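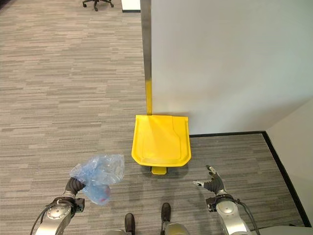 The left wrist started clicking again in January, and I did what any responsible keeper of a two-armed robot would do, which was turn the radio up. By the time Gwilym Prosser wandered over and asked whether it was meant to sound like a man eating crisps, I had run out of radio.

So, the wrist. On ours (we call it Bakker, after a landlord of mine who also dropped things) the joint hides under a round cap held on by small screws. They are the sort of screws that see a carpet and think of freedom. I now take them out over a baking tray with a magnet stuck underneath. The tray cost 2 pounds and is the best tool we own.

Under the cap there was nothing wrong at all. I cleaned it anyway, put it back, and the click was still there, if anything a bit more confident.

The culprit was the cable. It has to leave enough slack for the arm to reach forward and down, and I had left enough for it to reach Belgium. Each time the wrist rolled, the loop caught the edge of the housing and flicked off again. I moved the clip nearly 9 millimetres towards the elbow — Anouk Van Loon held the torch and offered opinions — and that was the end of the clicking.

Then the fingers. Thin plastic bags are what they find hardest, and bin jobs are mostly thin plastic bags. After changing anything on the left arm I redo the grip zero, hand open, arm supported on a cushion, motors off until I've got my own fingers out of the way. Skip it and the hand closes with great conviction on a spot just beside the bag.

I've written 400 cycles on the cupboard door as the next time to check the clip. The log says we're at 7. The right wrist has the same slack and so far makes no noise whatsoever, and I am not going near it.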